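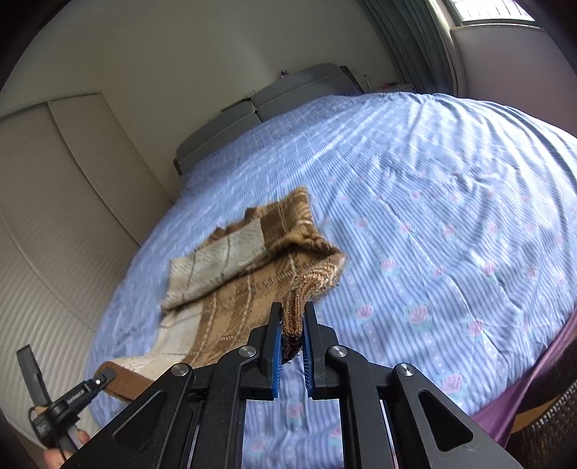
The housekeepers at Gunley have heard the pitch before. First it was the tunnel ironer, then the scheduling app that decides who cleans which rooms. Now the company, which manages 200 furnished apartments, wants machines that can handle soft things: blankets, sweaters, whatever a tenant has left on the bed. Mindby, the supplier, calls this "giving people their time back."

Whose time, and who gets to keep it? For now the work is done by hand, with grippers. Staff fold a knitted piece with a two-fingered tool in place of their own fingers, then shake it out and fold it again. Mindby's software learns from the recordings. By October it had 2193 of them, and the firm was pleased. The people doing the folding were less so. A shift that used to cover 8 apartments now covers six, and the rest goes to whoever is left on the cart.

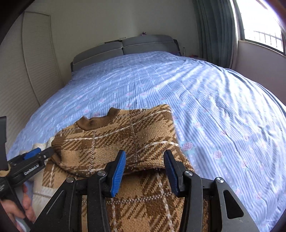

Will the machine replace the housekeepers?

Gunley says it has no such plan, but it hasn't put that in writing, and the staff have asked twice.

The brochure talks about sore wrists, and sore wrists are real. But most of the strain comes from mattresses and wet towels, and Mindby has nothing to offer there. A similar trial at Strickland ended with the same crew, a smaller overtime budget and a new chore, charging the equipment.

There is also the matter of skill. A good housekeeper knows by touch when a knit will stretch. She is now teaching that to a product she won't own, at her usual hourly rate. Gunley will decide in the spring whether to extend the trial to its Budthorpe buildings. The housekeepers there haven't been asked yet.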